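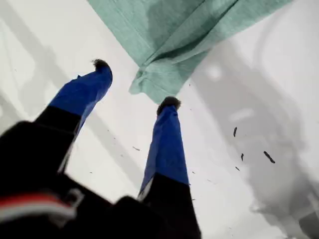
OK so the front door. I have been promising a front door post since we moved to Brusmont and I keep not writing it, so this is me writing it fast before the pasta water boils. The door is brown. It was brown when we bought the house and it's the kind of brown that makes the whole front look like it's asleep. I want blue. A real one, bright royal blue with matte black underneath it and something pale all around, same as up top there, the blue on the upper part and the black lower down. Blue door, black kick plate, black threshold, pale siding. That's the plan. Took me most of the spring to get to that sentence.

The reason it took so long is that blue is awful to buy. I don't know if other colors are like this. You think you want blue, you go to the store, and there's a wall of it, and half of it is gray when you get it home. The first sample was gray. The second one was purple after dinner and fine at breakfast. I had patches all over the inside of the garage door and Ghassan next door (Ghassan Hijazi, who has the nicest porch on the street and knows it) came over to borrow the long ladder, looked at them for a while and said "which one is the blue". So.

What helped in the end was painting big pieces of cardboard and taping them up outside. Not the wall. Cardboard. Two coats, all the way to the edges, and then leave them up and go about your life. Look at them when you come home with groceries. Look at them with the porch light on. One I loved at noon was basically navy by suppertime and I'd have hated it by fall.

Anyway. Prep.

Prep is the whole job and I resented every minute. The old paint was on there in layers and under the brown was a green, and under the green a sort of mustard that I got weirdly fond of and took photos of (phone is full, must find them). I took the door off the hinges, which my brother in law Otis Fitzsimmons said I didn't need to do, and then he came and saw it lying flat on the sawhorses and admitted it was easier. Flat means no drips. Flat also means you have no front door for the day, so choose your weather. We had a sheet of plywood and a bungee cord and the mail carrier gave me a look.

Things I'd do again: soak all the hardware in a bowl of warm water and dish soap the night before. Put every screw in a labeled envelope. Take a photo of the lock BEFORE it comes apart. I did the first two and not the third and spent a whole evening with a lock in pieces on the kitchen table, saying words.

Things I wouldn't do again: sand after coffee with the kitchen window open. Dust in the butter.

Money, because somebody always asks. The whole thing comes to $310 so far. More than I said it would be. The paint was the small part of it, the hardware was most of it. I got the handle and the knocker from Grorov, the salvage place out past the feed store, and if you go you should go early in the morning when the guy is in a good mood and will actualy open the back room. The knocker is heavy and plain and black and I love it more than is reasonable. The kick plate I ordered from Imthorpe and it came a quarter inch too wide, which is my fault, I measured the door and not the gap between the weatherstrips. They took it back without a fuss. New one is on its way. So for now the bottom of the door is just primer, gray, waiting.

Primer — get it tinted. I wish I'd known to ask. A deep blue over white primer needs coat after coat, and the woman at the paint desk at Arai told me this very kindly when I came back for a second quart. They can tint the primer toward the color and you save yourself a day. She also talked me out of high gloss. I wanted high gloss, I had a picture in my head of one of those London doors you can see your face in, and she asked how smooth the door was. It isn't smooth. It's got a dent at knee height from some previous dog or child or sofa. Gloss shows everything. I went with satin and it's very nice and I think about gloss maybe once a day.

Waiting is the other part. The can says you can close the door after six hours. The can is lying. It was August and sticky out and I closed it after dinner, well past the six, and in the morning it had glued itself to the weatherstrip and took a stripe of blue with it when I pulled. So that edge got done twice. If it's humid, leave it open as long as you can stand the bugs. Somebody told me afterward to rub a little wax along the strip and I've done that now and it hasn't stuck since, touch wood.

What does it look like. Good! It looks good. There are brush marks near the top hinge if you stand where I stand and know where to look. My mother said "well, it's very blue" in the voice. Kid on a scooter said nice door, unprompted, and I rode on that for the rest of the week. The brass house numbers look wrong with it now so those have to be black too, and then the mailbox, and I can see how this goes, the mailbox will make the porch light look tired and by Christmas I'll be pricing gutters.

Still to do: kick plate, numbers, threshold (sand, two coats of black, and we have to use the back door while it dries, I've warned everyone), touch up the stripe where you can still see the edge of it in low sun. Also the siding needs a wash becuase a new door makes everything around it look like it's been through something. I'm going to try the soft brush and a bucket first before I borrow anybody's pressure washer. Ghassan has one. He's offered. He has strong feelings about nozzles and I need to be rested for that.

Pasta's boiling over. If anyone has painted a threshold and had it last through a winter, tell me what you used, the comments are open again.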